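I've been folding laundry with a pair of grippers for most of the autumn, for a project that wants lots of ordinary people doing ordinary chores so that a model can learn from them. I keep getting asked the same things by new people joining, so I've put my tips in one place. Most of them I learnt by getting them wrong. Anca Barbu, who checks our uploads, has read it through and crossed out the rude bits.

## Before you start

Clear the bed. I mean really clear it, or at least shove the bedding up to one end where your elbows won't find it. A bed is a lovely surface for this because it's big and soft and you can come at it from the side, but it has a bit of give, so if you press down with the tips the cloth sinks with them and you end up pinching the sheet as well. Press less than you think you need to!

Pull the sheet tight. A rucked-up sheet looks like another layer of laundry and it also drags on whatever you're folding. I tuck mine in hard on the far side and smooth it towards me with the flat of my arm.

Wipe the camera lens on something clean (not your jumper, I've tried). And have a quick go at opening and closing the fingers before you begin, so you know nothing's sticking. The older pair I had went stiff after a week of fluffy towels, and picking the lint out with a cotton bud sorted it.

Lights on, if it's evening. I do most of mine after nine and the big light is plenty, but I turn off the bedside lamp as it throws a long shadow over everything.

## Picking your pile

Start with plain, flat things. Pillowcases, tea towels, T-shirts. You'll be itching to try the fitted sheet and I'd beg you to leave it until you've done a good few sessions, because it'll eat your whole evening and you'll send in one decent example.

After that, mix it up. Yogesh Bhardwaj did 80 folds of the very same blue tea towel in his first batch, beautifully done, and Anca had to write back and ask him for something else. The model needs to meet thick stuff, thin stuff, stretchy stuff and things that have gone a funny shape in the wash. Dull colours on a patterned sheet are good too. So are dull colours on a dull sheet, which is harder on the eyes.

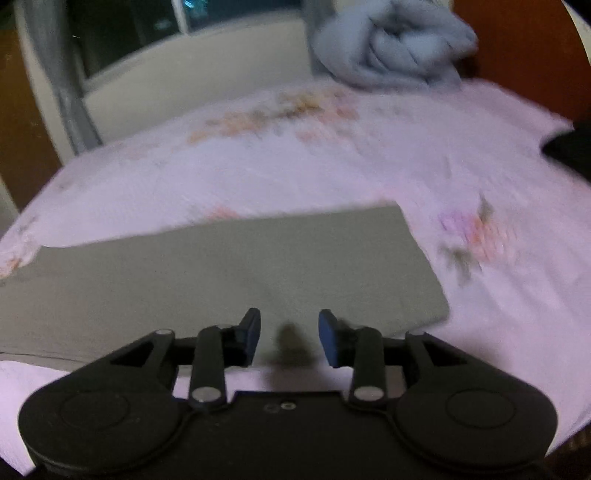
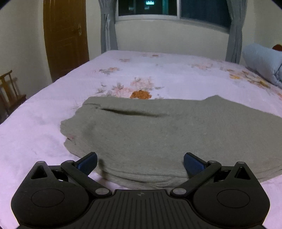 Grey-green cloth on the flowery sheet, with the fingers open in both.

**Do I have to start again if I drop a corner halfway through a fold?**

Carry on. Pick the corner up again the way you would if you were just doing the laundry, and finish the fold. A dropped corner and a calm recovery make a very useful example, and the team would like more of them. Only stop if you've let go with your hand and grabbed the cloth directly, as then the recording has a human hand doing the job and it'll be thrown out at checking.

## The folding itself

Go slower than feels natural, but don't dawdle. My first lot was so slow that the Davon software split each fold into several pieces, and I had to do the lot again. Think of folding while you chat to someone.

Get hold of the hem and not the middle. A hem has a bit of thickness and the pads bite on it nicely. With knitted things, take a slightly bigger pinch or you'll stretch a single loop and have a snag to mend.

Open the fingers fully between grabs. It's tempting to leave them half shut to save time, and then you nudge the cloth along instead of picking it up.

Smooth with the side of the closed tips. Little strokes, from the fold out to the edge.

When you've finished, leave the folded thing alone for a couple of breaths before you stop recording. Everyone whips it off the bed straight away, me included, and the end gets chopped.

## Resetting

This is where the boredom lives. You fold it, you shake it out, you fold it again. Please do shake it out properly and drop it any old how. If you lay it neatly in the same spot each time, every example begins the same way. I turn my back and chuck it over my shoulder, and if it lands on the floor I have another go.

I swap to a new item after 9 goes. By then I've stopped looking at what I'm doing.

## Odds and ends

- Name the batch as soon as you finish. I had a whole October evening saved as "test".
- Charge both sides overnight, and check that the little plug has gone in.
- Rest your wrists. Swap hands for the smoothing if your thumb starts to ache.
- Buttons face down for shirts until you've got the hang of it.
- The target for our group is 2000 good folds and we're getting there, so don't send in dodgy ones just to bump up your number.

If a batch gets sent back, read the note before you redo it. Mine usually say "camera tilted".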